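Forums > Arms and Grippers > Teaching by Hand and Remote > Hand guiding vs. remote for memory sticks?

fotis_p
Hello all, Fotis Petridis here, long-time reader and not much of a writer. I run the teaching side of a small computer refurbishing project (we call it Plerkel, please don't ask me why, it was my cousin's idea and it stuck). We want the arm to do the dull part of the job: take memory out of old office towers, put memory in, and later on move drives and cards between the case and a holder on the bench.

My question is about how best to show it the job. So far I have been grabbing the arm by the wrist and walking it through the motion, and then letting it play the motion back. It's lovely for the big moves. You feel like you're teaching a child to swim! But when I get down near the memory slots my own hand is in the way, I can't see the clips, and I end up leaning on the arm harder than I mean to.

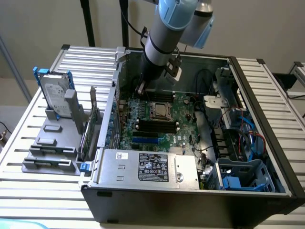 The other choice is the remote setup, a small leader arm that I hold at a desk while the big one copies me. I borrowed the Hoten handbook from a friend and it says remote is better for anything smaller than a coin, but it doesn't say why, and I'd love to hear from people who have done both. We are hoping for 1000 good demonstrations by October, so whatever I pick I'll be living with it for a long while.

slatbench
Welcome, Fotis! Good to see you posting at last. I'd go remote and not look back. I did both for most of a year and the trouble with hand guiding is that your weight gets into the recording. The arm learns your lean along with the path, and then when you aren't there to lean, it comes in a hair high and misses the slot. With a leader arm, the arm you record is moving under its own power the whole time, so what you save is much closer to what it will do by itself.

The other nice thing is that your hand stays out of the wrist camera's view. If you're training from pictures at all, you don't want your sleeve in every one of them.

raptis_n
I have to disagree a little with my friend slatbench, and I say it with affection. Remote is fine for looking. For pushing, I want to feel the thing. A memory stick needs a good firm press, and with a cheap leader arm you feel nothing at all. I cracked 2 sticks in my first afternoon because I kept pressing, waiting for a click that never reached my fingers.

What I do now at Hinileck is mix them. I guide by hand to set a waiting spot a little over the slots, I save that, and then every demonstration starts from there by remote. Short recordings, and they all begin the same way. My keepers went up to 29 in one sitting, which for me was a very good day.
Nektarios Raptis

slatbench
That's fair about the press, Nektarios. I should have said that I have force feedback on mine, and I forget that most people don't. Still, I'd rather he learned to watch the gripper load on the screen than go back to shoving the arm around. It took me a week or so to get used to, and my wrists have thanked me ever since.

fotis_p
Thank you both, this is so much more help than I hoped for. I tried Nektarios's way this evening, with the tower on its side and the parts holder to the left of it as before. Setting the waiting spot by hand was easy, and then I went to the leader arm and took my time.

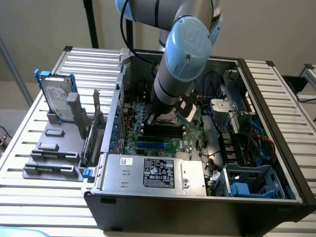
Gripper over the board, near the CPU socket. Holder on the left with a hard drive and the green card in it.

I do see what slatbench means about the lean. When I played back my older hand-guided runs next to the new ones, the old ones wander sideways on the way down, always toward where I stand. I never noticed it while I was doing it. I haven't tried any real pressing yet, after the story about the cracked sticks I lost my nerve a bit!

One more thing, if you have the patience for me. Should I put the case in exactly the same place every time, or let it drift?

raptis_n
Let it drift, but not on the first day. Get yourself a good batch with the case held still so you know the rest of the setup is sound. After that, nudge it a finger's width between runs and turn it a touch now and then. Leave the holder alone until the case part is working, or you'll be chasing two problems at once and you won't know which one is biting you.

And practice the press on dead memory. Ask any repair shop, they'll have a drawer full and be glad to see it go.

slatbench
Here I'd go the other way, sorry! I'd move the case from the very first run. Every demonstration you make with it pinned down teaches the arm that the slots live at one spot in the air, and you'll spend the next month talking it out of that. If you only have the energy for so many runs, don't spend them on the easy version.

Agreed on the dead memory, though.

fotis_p
I may do a small batch still and the rest drifting, and hope that keeps the peace between you. I'll ask at the shop for old memory tomorrow and post again when I've pressed a few in.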